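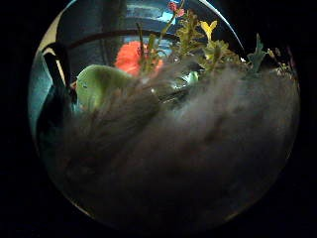 Darragh Hanrahan objected, in comments on an earlier draft, that a category for decorative items would fill up with anything the coders could not name, and that plants and flowers should be coded by material alone. We kept the category but narrowed it. An item was coded as decorative only if its form referred to something else (a leaf, a blossom, an eye) and no practical use could be assigned by either coder. Plant-like items were given a second code for form - foliage, single flower, spike or sprig - and the material was left open where it could not be established by touch.

4.3 Mixed surfaces

The Trimcombe inventory covers 13 rooms and lists around 3,000 items. Most surfaces in it are easy to describe: a shelf carries books, or a bench carries tools. The remainder, called mixed surfaces in what follows, hold display pieces next to packaging, with no physical divider between the two. They took longer to code and produced most of the disagreements between coders.

Two kinds of disagreement came up repeatedly. The first concerned clusters of foliage. In a dense cluster, fern-like leaves, thin stems and small flowers overlap, and one coder would enter the cluster as a single item where the other entered each color of flower separately. Under the revised rule, a cluster is one item unless its parts can be lifted out without disturbing the rest. Flower color is recorded in the notes field and has no effect on the item total.

The second concerned large single objects with boxes behind or above them (Figure 8). Large objects draw attention, and packages near them were left out of the first pass more often than packages on open shelving.
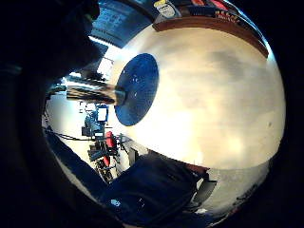
Figure 8. Cream-white sphere with a deep blue disc and projecting metal rod; assorted boxes and packages on and behind the brown wooden edge.

The sphere was coded as decorative on form, the blue disc being read as an iris. The packages were coded separately as packaging, contents unknown. Printed text was entered only where both coders could read it in full - partial words were dropped.

After the rules were revised, a sample of 50 entries from mixed surfaces was recoded on a Wednesday, with the coders working apart. They differed on 8 entries, all of them plant-like items. The entries were settled by discussion, and the original codes are kept in the Gudel table alongside the final ones.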